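Adulau grey metal tray, wide model
20 July 2019
By Rocío Montecinos

The Adulau is a wide rectangular tray in painted metal with sloped walls and a flat floor. I bought mine in October to replace a plastic box that had split at two corners. It stays on the table and takes whatever small items are being sorted, mostly toys.

Capacity is adequate. The listing gives a load limit of 37 kg, a figure I have not tested and am unlikely to reach with toys. Empty, it is heavy enough to stay where it is put. The sloped walls make it easy to get at things lying against the side, and round items tend to roll back towards the middle.
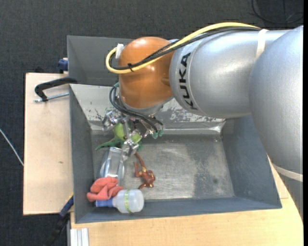 Rocío Montecinos

The finish is the weak point. Grey paint has rubbed off the floor in patches, and the upper inner wall has small dark spots and scratches. None of this affects use, but anyone who wants a tray to look new should line it. I tried a felt liner from Visberg - it moved about and collected fluff, so I took it out again.

Soft and rubbery toys make little noise going in. Hard ones are loud. On a bare wooden top I would add stick-on pads underneath, as none are supplied.

Cleaning takes a damp cloth. The angle where wall meets floor holds dust and needs a brush.

Plokureck sells a similar tray with upright walls for 19 less. It stacks better, but small pieces are awkward to pick out of the corners. I would buy the Adulau again at the same price, with a tougher coating if they offered one.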